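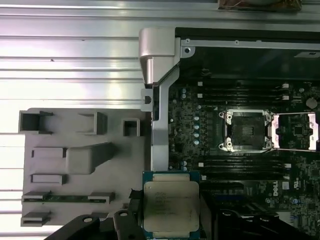
Processor and board, with the parts tray alongside.

Server rebuild, bench two
Posted 2025-12-01 by Rui Sampaio

The older of the two Teixeira servers came in from the Brernico office in May and sat on the shelf until we had a free bench. It ran the file storage there for seven years. The plan is to rebuild it as a test machine for the Vidness archive, with a new processor, more memory and the same chassis.

The board stays in the chassis for this job. There are black memory slots in two banks, one on each side of the processor socket, and the small capacitors with pale blue tops are close by, so it pays to keep sleeves and tools clear of that area. The processor has a silver metal heat spreader. Hold it by the edges.

The grey plastic tray has moulded pockets and slots. We bought 10 like it from Graker last year and they have been handy for anything small that would otherwise roll off the bench. Label the pockets with masking tape if you are leaving a job overnight.

Notes for anyone picking this up:

Chassis screws are in the jar marked 13, second drawer.
Thermal paste is in the cupboard by the door. Please write it on the list if you open the last tube.
Memory goes in after the processor and cooler. Check the board manual for the slot order — it is different from the other server.
Allow 40 minutes for the first memory test.

More pictures will go up when the cooler is on and the lid is back in place.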